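받는 사람: 손뜨개 이야기 메일링 리스트
보낸 사람: Debora Ferri
날짜: 2025년 8월 11일
제목: Re: 펠팅용 털실, 세탁기로 줄이면 얼마나 줄어드나요?

Dario 님, 그리고 모두 안녕하세요.

답장이 늦어서 미안해요. 편지는 진작에 읽었는데 짧게 쓰고 말 이야기가 아니다 싶어서 미루다가, 오늘 저녁에야 차 한 잔 타 놓고 앉았습니다. 늘 그렇듯 말이 길어질 테니 바쁘신 분들은 아래쪽만 읽으셔도 괜찮아요.

Dario Mancuso 님이 쓰시기를:
> 처음으로 펠팅 슬리퍼를 떠 보려고 합니다. Wukar 털실을 한 봉지 샀는데
> 라벨에는 "펠팅 가능"이라고만 되어 있고 줄어드는 비율이 없네요.
> 도안은 Negri 슬리퍼이고, 원래 다른 실로 나온 도안이라 더 불안합니다.
> 시험 조각을 꼭 떠야 할까요? 그냥 크게 떠서 여러 번 돌리면 안 되나요?
> 세탁기는 드럼이고 찬물 코스밖에 안 써 봤습니다.

시험 조각은 꼭 뜨세요. 귀찮은 거 저도 압니다! 저도 첫 슬리퍼는 그냥 떴다가 조카 인형한테나 맞을 물건을 만들었거든요. 그것도 한 짝만 그랬어요. 다른 한 짝은 나중에 따로 돌렸더니 멀쩡히 제 발에 맞아서, 지금도 짝짝이인 채로 서랍 안에 있습니다. 그 뒤로는 두 짝을 반드시 같이 넣어요.

조각은 넉넉하게, 적어도 손바닥보다는 크게 뜨시고 세탁 전에 가로와 세로를 따로 재서 적어 두세요. 펠팅을 하면 보통 세로가 가로보다 더 많이 줄어듭니다. 제가 작년 10월에 Wukar로 떴던 조각은 세로가 30퍼센트 줄었고 가로는 그보다 훨씬 덜 줄었어요. 다만 같은 실이라도 색마다 차이가 있더라고요. 제 경험으로는 흰색 계열이 유난히 안 엉깁니다. 그러니 슬리퍼를 뜰 바로 그 색으로 시험하시는 게 좋아요.
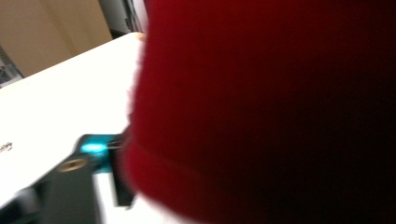

세탁기 이야기를 하자면, 드럼은 통돌이보다 문지르는 힘이 약해서 시간이 더 걸립니다. 그리고 문을 중간에 못 여는 기종이 많아서 조금씩 확인하기가 어렵지요. 저는 짧은 코스를 골라서 한 번 돌리고, 꺼내서 보고, 모자라면 또 돌립니다. 제 기계로는 보통 3번이면 되는데 Dario 님 기계는 또 다를 거예요. 찬물만으로는 한참 걸리니 이번만은 온수로 해 보세요. 낡은 청바지나 테니스공을 같이 넣으면 훨씬 빨라집니다. 수건은 넣지 마세요. 보풀이 실 사이에 박혀서 족집게로 하나하나 뽑느라 주말을 다 보낸 적이 있어요.

세탁망도 잊지 마시고요. 털이 어마어마하게 빠집니다. 저는 망 없이 돌렸다가 배수 필터가 막혀서 기사님을 부른 뒤로 지퍼 달린 베갯잇을 씁니다. 동네 시장에서 2,000원 주고 샀는데 아직도 멀쩡해요.

"크게 떠서 여러 번 돌리면" 되느냐는 질문에는, 어느 정도는 된다고 말씀드릴게요. 그런데 너무 오래 돌리면 폭이 줄어드는 대신 두께만 두툼해지는 때가 옵니다. 그때부터는 발등이 뻣뻣해져서 신기가 힘들어요. 실이 다르다면 도안의 콧수를 믿지 마시고, 조각에서 나온 수치로 다시 계산하시는 게 마음 편합니다. 계산이 막히면 조각 치수랑 발 길이를 여기 올려 주세요. 이런 산수를 좋아하는 분들이 우리 리스트에 꽤 계시답니다.

다 돌린 다음에는 물기를 수건으로 눌러 짜고, 젖은 채로 신어서 모양을 잡으세요. 차갑고 축축해서 기분이 썩 좋지는 않지만 이게 제일 잘 맞아요. 비닐봉지를 발에 먼저 씌우면 한결 낫습니다. 그러고는 안에 신문지를 뭉쳐 넣고 그늘에서 말리시면 돼요. 제 부엌에서는 여름에도 이틀은 걸립니다.

참, 바닥이 미끄러우니 마룻바닥에서 신으실 거면 가죽 밑창이나 미끄럼 방지액을 꼭 챙기세요. 저는 Flamby에서 나온 걸 바르는데 냄새가 좀 있어서 창문을 열어 놓고 합니다. 예전에 누가 Vurkov 밑창을 추천하셨던 것 같은데 제가 메일을 못 찾겠어요. 쓰고 계신 분이 있으면 사이즈가 넉넉한지 알려 주시겠어요? 저도 겨울이 오기 전에 언니 것을 한 켤레 더 뜨려고요.

조각 결과 나오면 소식 주세요, Dario 님. 망해도 괜찮아요. 잘 엉긴 조각은 냄비 받침으로 쓰면 되니까요.

따뜻한 인사를 보내며,
Debora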